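Last updated: 09/06/2023

Up before six and couldn't get back to sleep. Made coffee, sat on the back step until it got too bright to read, then started on the bathroom. The tile along the tub is finally all off. I filled two buckets with the old mortar and carried them down one at a time, since the handle on the blue one is going. Under the tile the wallboard is soft in the corner by the faucet and fine everywhere else. I cut out the soft part and a bit more on each side. The stud behind it is stained but hard when I push a screwdriver into it, so I am leaving it.

Percy Cabrera came by at nine to look at the drain. He has the same tub in his place on Correa Street and did his two years ago. He thinks the trap can stay. I had already talked myself into replacing it, so that is one less trip. He quoted me $320 for the drain work if I wanted him to do the whole thing, and I said yes before he finished his coffee. He can start next week if he gets done with the job in Sellomo.

After he left I went through the folder of receipts on the kitchen table. So far the bathroom has cost $1388, and that doesn't include the new toilet, which is still in its box in the hall. I have walked into that box every night this week. The budget I wrote down in April was $3009, and I picked that number because it was what was left in the savings account after the car. There is no other logic to it. If the drain is $320 and the tile comes in where the store said it would, I will be under. The floor is the part I don't have a price for.

Called Rosaura at lunch. She is still set on the small white hexagons for the floor and I am still set on something bigger that has less grout to clean. We went back and forth and ended where we were on Sunday's call, or whenever that was. She is at her mother's in Suvov through the end of the month and says I should do what I want, but in the voice that means I should wait. I am going to wait. The walls come first anyway.

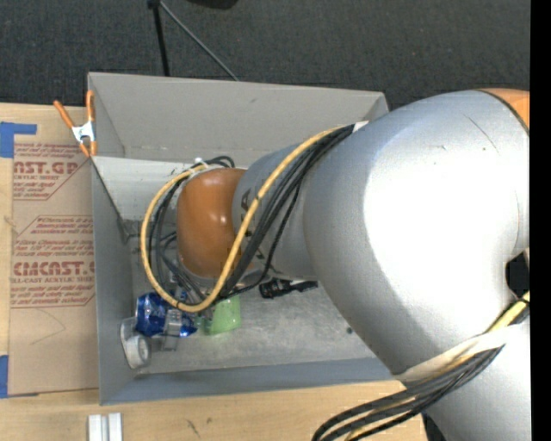

Went to the tile store in the afternoon with a piece of the old tile in a sandwich bag. They can't match it. The man at the counter, Costel Neagu according to his name tag, said that size hasn't been made in a long time and the closest one is a hair thicker. I had wanted to keep the old tile over the sink and only redo the tub side. Now it either all goes or there is a step where the two meet. He showed me a trim piece that covers the step. It looked fine in his hand. I took one home and held it up with tape and I don't like it. So the sink wall goes too, and that is another weekend.

I asked about moisture board while I was there. He had two kinds. I bought the cheaper one, three sheets, and he cut them in half so they would fit in the car. Even cut down they stuck up between the front seats and I drove home with one hand on them at every stop. Scraped the door frame getting them in. Touch up the frame later, the paint is in the basement on the shelf by the furnace.

Did not get any board up today. I measured the tub wall twice and got two different numbers, then found the tape had been hooked on a bit of old mortar. Chipped that off and measured again. Wrote it on the stud in pencil where I can't lose it.

Supper was eggs and the rest of the rice. Muchen Yu from next door knocked while I was eating to ask if the noise was going to go on much past seven in the evenings, as the baby is going down early now. I told her I'd stop by six thirty. She was nice about it. I should have asked her first.

Aníbal Flores left a message about the wet saw. I can have it any time after the tenth but he needs it back before he goes to Skormont to see his brother. I'll call him in the morning and ask what day that is. He says the blade is worn but still cuts, and to keep the water topped up.

Shoulder is sore from the chisel. Took two aspirin and put the heating pad on it. For tomorrow: call Aníbal, buy board screws and a new bucket, pull the mirror off the sink wall and find somewhere to put it. Showering at the gym until this is done.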